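Hello, and welcome! If you've found this page you are probably thinking of coming along to one of our beginner tai chi classes at Pasberg Hall and have a question or two first. We've gathered the ones we hear most often and tried to answer them properly, which means some of the answers run on a bit. Please feel free to skip to the one you need.

Last updated 3 July 2018

## Before your first class

### I've never done anything like this. Will I be lost?

Probably a little, for the first couple of weeks, and that's perfectly all right. Tai chi is a series of slow, joined-up movements, and it takes a while for your arms and legs to agree on what comes next. The beginner course runs for 11 weeks, and we spend the whole of the first class on just standing, breathing and shifting your weight from one foot to the other. It sounds like nothing, but most people are surprised by how much they feel it in their thighs the next morning!

### Do I have to be fit or flexible?

No. We've had people start in their teens and people start in their eighties (our oldest beginner so far was 86 when she signed up, and she's still coming). Every movement can be made smaller, higher or slower. If you can't bend your knees much, you don't bend them much. If you have a health condition, a recent injury or you're expecting, please talk to your doctor before you book and then let your teacher know, quietly if you prefer, at the start of class.

### What should I wear?

Anything loose that you can lift your knee in. Sweatpants and a T-shirt are fine. Please bring a layer, as the hall can feel chilly during the standing work even in summer. For shoes, look for a thin, flat sole. Running shoes with a big cushioned heel tend to tip you forward, and you'll find turning on them rather sticky. Socks alone are too slippery for our floor, I'm afraid.

### Should I eat beforehand?

A light snack an hour or two before is what works for most of us. A full dinner right before class is uncomfortable once you start turning at the waist, and an empty stomach can make you lightheaded when you've been standing for a while. Bring water and sip it whenever you like – you don't need to wait for a break.

## In class

### What happens in a typical session?

We begin with loosening exercises for the neck, shoulders, hips and ankles. After that comes some standing practice, which is short for beginners, and then we work on the form itself. Our beginner form has 17 movements. We add one or two a week and go back over the old ones every time, so missing a class is never a disaster. The last few minutes are for slow breathing, sitting or standing as you wish.

### Can I do it in a chair?

Yes, and you'd be very welcome to. The Boychuk room, at the back of the building and all on one level, has a seated class at the same time as the main beginner group. The arm movements are the same ones, so you can move between the two groups from week to week depending on how your knees or your back are behaving. Some people do the warm-up standing and the rest sitting, and that works nicely too.

### My knees ache afterward. Am I doing something wrong?

A bit of tiredness in the muscles above the knee is normal. Pain in the joint itself is not something to push through. Very often the cause is the knee drifting inward while the foot points straight ahead, or turning the body while the weight is still planted on that leg. Stand up taller, take shorter steps and ask your teacher to watch you from the side. If it still hurts, stop for the day, and if it goes on hurting please see someone about it.

### Is there tea?

There is! We put the kettle on after every class, and you can stay for as long or as short a time as you like. It's a good moment to ask about anything that puzzled you, and a fair number of questions on this page came out of those chats. There's no charge, though if you feel like bringing cookies you will be extremely popular.
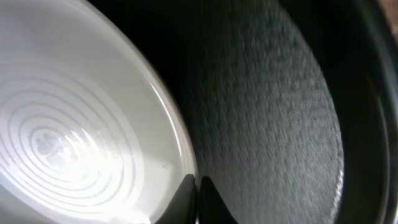 ## Practicing at home

### How much should I practice between classes?

Less than you think, and more often. Eight minutes a day will do more for you than an hour the night before class. Pick one movement you remember and repeat it on both sides. Many of us do it while waiting for the coffee. You need a clear patch of floor no bigger than a bath towel for most of it, and if you get muddled halfway through, simply go back to the beginning.

### Is there a recording I can follow?

Once you're enrolled, you'll get a link to the Liltetti practice tracks. They're sound only, with a voice calling the movements at an easy pace. We went with sound on purpose, as it's hard to keep your neck relaxed while peering at a screen. Printed sheets with the names of the movements in order are by the door.

## Booking and moving on

### Can I join partway through a course?

Up to the third week, yes. After that it's kinder to you to wait for the next one, which begins in November. You're welcome to come and watch a class in the meantime – just let us know so we can put out a chair.

### What if I have to miss a week?

Come to any other beginner class that week at no extra cost, either at Pasberg or at our Nundness group. The two follow the same plan. If you have to drop out altogether because of illness, write to us and we'll move what's left of your course to the next one.

### What comes after the beginner course?

Quite a lot of people take it again, and we'd encourage that. The second time through, you're no longer worrying about where your feet go, and you start to notice your breathing and your balance. When you feel ready, the continuing group picks up with the longer form. There's no test and no belt, and your teacher will be happy to talk it over with you.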